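Folding table linens for storage – house standard?

Posted by Naciri, 10/4/18

Our guest house is revising its written procedure for cloth items kept on open shelves. We hold 40 pieces in mixed sizes, and staff fold them in different ways, so the stacks lean and the larger pieces crease. Is there a recognized method that works for both small and large cloths? We would prefer one instruction for all staff.

Vistel

The procedure in use at our residence is as follows. Lay the cloth flat and smooth it from the center outward. Fold it in half lengthwise, then in half again, and bring the short ends to the middle before closing it. 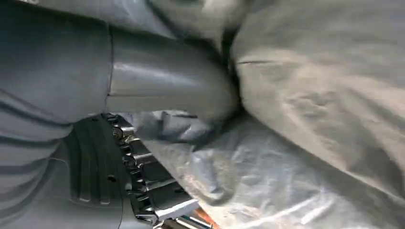
Smooth the fabric after each fold, as a ridge left inside will set as a crease under the weight of the stack. Stacks should not exceed 9 pieces. Large cloths are better rolled on a tube – the Hirinska storage guide permits either method, and we have adopted rolling for anything reserved for December functions.

Zotness

We just fold in thirds. Fine for napkins.

Hirinska

The reply from Vistel is sound, with one correction. The guide permits rolling only where the shelf is deep enough to support the full length of the tube. Otherwise the cloth should be folded and refolded along different lines every four months. Please also label the shelf by size, with the folded edge facing out.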